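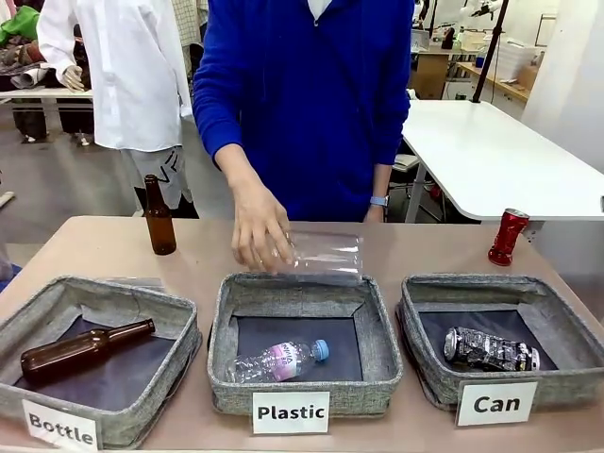 I bought a set of Herent fabric bins for our robotics club back in May, and I've been meaning to write them up ever since. We're a student club and our project this year is a recycling sorter, so we needed something for the arm to drop bottles and cans into. Before these we had cardboard boxes, and the flaps caught on everything!

So, the good stuff. They're square with a padded rim, and the padding is what sold me. When the arm comes in a little low (it does, a lot, we're still learning) it bumps fabric and we just carry on. We logged 427 drops on our set and the sides still stand up fine. They fold away into the club closet too, which made our teacher very happy.
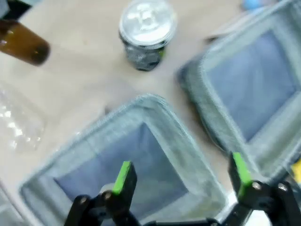 The gray is a nice calm color for the vision side of things. Fatos Dimitriou wrote our detection code, trained on nearly 2000 photos, and he says the bins give him way less trouble than the shiny tubs we borrowed from the Anex team. Crushed cans still confuse it now and then, but I can't blame a bin for that.

Now the gripes. They weigh next to nothing, so one good nudge and they slide, and then all your drop positions are off. We put rubber shelf liner under ours and that mostly fixed it. I also wish they had a label pocket on the front, because we're forever straightening paper cards. And the lining shows every bit of lint.

Would I buy them again? Yep, for a club table they're great. If you're running glass all day I'd want something heavier. Four stars, and I'm ordering another set before the Rernatard meet.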